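Getting your short story anthology pages ready for print

Quick guide, written up because I've been asked three times this month. It covers the Prarkcombe anthology but works for most small collections. You need your final text, a word processor and an hour or two. Tea.

1. Check the length first

Limit is 565 words for the short-shorts, title included. Don't trust the count in the corner of the screen, some programs add in the headers. Select just the story, then look. If you're over, cut now. Cutting after layout is misery.

2. Strip the formatting

Copy the whole lot into a plain text file, then paste it back into a fresh document. You'll lose your italics, so mark them first with an underscore either side. Tabs go too. Good riddance. Then search for double spaces and replace with single, keep going til it finds none.

3. Set the page

A5, mirrored margins. Inside margin wider than the outside or the words vanish into the spine. First paragraph of each story flush left, the rest indented, using the paragraph settings and not the space bar. Please.

Scene breaks: one blank line and a centred asterisk. A blank line on its own gets lost if it lands at the foot of a page.

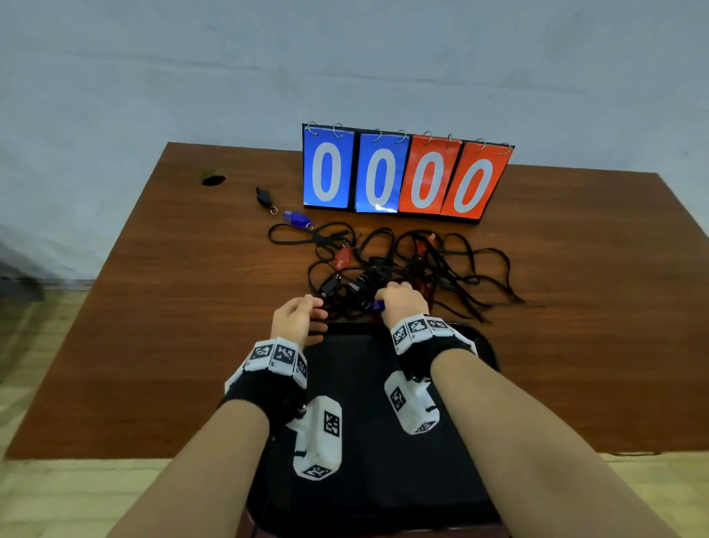

4. Sort the running order

Print the first page of every story and lay them on the floor. Strongest piece first, second strongest last. Don't put two first-person stories about dead fathers next to each other (we did, in the Jalbridge book, and both suffered). Poems work well as a breather after anything long.

Number the order on the sheets in pencil. You will change it.

5. Page count

Saddle stitched books go in multiples of four. Ours is 64 pages, which leaves 2 blanks at the back once the contents and contributor notes are in. If you come out at 66 you have to go up to 68, so either find something to fill it or tighten the notes. Contributor notes are where the flab is. Forty words each, third person, no cats unless the cat is relevent.

6. Proof it on paper

Not on screen. Read aloud, ruler under the line. Check names on the contents page against names on the stories, letter by letter. Orkik press sent theirs off with a poet spelled two differnt ways and had to do stickers.

Swap with someone else for the second read, you can't see your own mistakes by then.

7. Export

PDF, fonts embedded, single pages not spreads. Name the file with the book title and a version number. Baran want the cover as a seperate file with 3mm bleed all round, other printers vary so ask.

Order one proof copy before the full run. Allow six days for it to arrive, more in November.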